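Kit news from the Jetthorpe club

Training tops first, as my inbox is full of them. We've gone with the Jollora short-sleeve for the summer netball squads, after a month of me wearing samples to practice and boring everyone about seams. The Prilletti one was nice too (lovely collar!) but it came up tiny on anyone over five foot eight, and I'm not spending June swapping sizes in the parking lot again.

The whole order came to $3,319, bibs included, and Yufang Pan talked them into throwing in 2 ball bags - thank you, Yufang! If you asked for a long fit, yours will be in the second box.
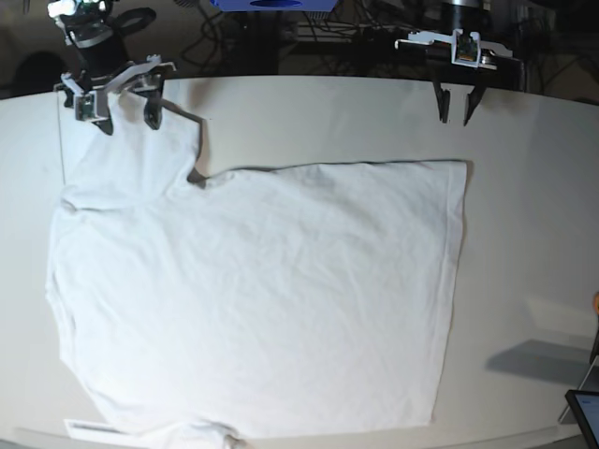 A plain white T-shirt, spread out on the table.

Please wash the tops cold and skip the fabric softener. I ruined a perfectly good one last year and I'm still a bit sore about it.

Now, balls. Gemechu Seyoum has been trying the Song size 5 with the under-15s and they love the grip, though I find it a little hard on the fingers for the first few sessions. We have $400 left for match balls, so tell me which you prefer before I order - a quick email is fine, or grab me at practice any time after 6 p.m.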